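Section 5: Arranging the desktop

Before you begin, the desk must be bolted up and level (section 4). If it rocks, go back. A folded beer mat under one leg is not a fixing, whatever Muammer Eren in our returns department has seen.

1. Wipe the green top along the grain with a soft cloth.

2. Stand your books at the back left, against the partition. The thick ones go in first, as the thin ones have no backbone.

3. Lean cards and sticker sheets against the back panel.

4. Put small plants along the back.

CAUTION: Water succulents at the sink. The Diro desktop has a finish — it doesn't have a drain.

5. Leave the middle of the desk clear and put the mouse down last.

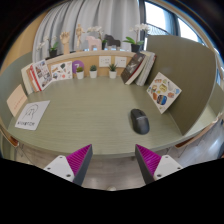
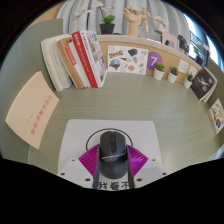 The mouse, with the green desktop and the back row
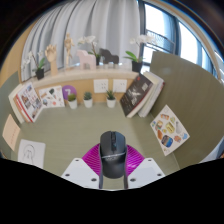 Reading time: 2 min · 211 words

6. Sit down and move the mouse as you would on a working day. If your knuckles meet a flowerpot, move the flowerpot.

7. Run any cables towards the back, clear of your elbows.

NOTE: Paper left at the front of the desk will creep under your forearm by lunchtime. Find it a home or accept the creases.

8. Check the arrangement again after 14 days. Most owners find the clear space has shrunk. Repeat from step 2.

Spare pegs and touch-up paint can be had from Renu Prajapati at the Kosovthorpe workshop. Please quote the number on the underside of the top, and take the plants off before you look for it.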